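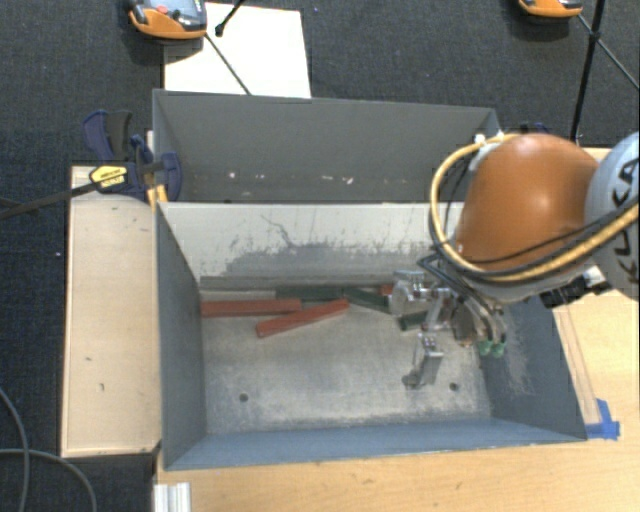

Cell Minder wanted, bin picking cell, Wirkunwood workshop
Part time, 15 hours a week, starting in March

We have one robot cell at Wirkunwood and we would like somebody to take it on properly. At the moment it gets looked after in the gaps between other jobs, and it deserves better! It's a KUKA arm picking red and green blocks out of a metal bin, and when it is set up well it is a real pleasure to work beside.

What you'd be doing

Most mornings start at 8.30 with a walk round the cell. You check that the bins haven't crept and the clamp is tight, then look along the hoses and cables for rubbing, especially near the wrist where everything has to bend. Then the gripper: wipe the fingers, try the bolts, listen for air leaks at the fittings. After that you run a slow test pick with the pendant in your hand, and if you're happy the cell goes over to whoever has booked it.

Once a week you go a bit deeper. You'll re-teach the bin corners, swap worn tape marks on the table, take a backup of the programs and write up the log. The log matters a lot to us. Ours has 127 entries so far (some of them only say "fixed hose", and we'd love yours to be longer).

Every 3,000 picks the gripper comes off for a full clean and a check of the fingers. It takes a morning the first few times. Pirmin Mayrhofer built most of the cell and will do the first two with you, and he is very patient about questions.

There is also a fair bit of repair work: split air lines, connectors that have worked loose, a bin that wants moving over by a finger's width. We keep spares on the shelf and you will have your own small budget for more.

Who we'd like to hear from

You're handy with spanners and hex keys and you don't mind doing the same check carefully for the forty-seventh time. You've looked after some sort of machine before. It could be a lathe, a packing line, a milking parlour, a print shop folder. Robot experience is welcome but we can teach you that part, and you'll do the safety training with us before you touch the pendant.

You should be all right with kneeling, reaching over the table and being on your feet for a couple of hours at a stretch. If some of that is awkward for you, tell us and we'll see what can be changed.

Getting here and applying

The workshop is on the Irnanside road, on the 47 bus route, and there's parking at the back by the Gallagher building. Mornings suit us best but the hours can be moved about.

Send a page about yourself and a machine you've kept going to Pirmin at the Peron office, or drop it in at the workshop. No CV needed at this stage. We'll invite people over to spend an hour at the cell before anyone decides anything, and you're welcome to ask for a look round before you apply.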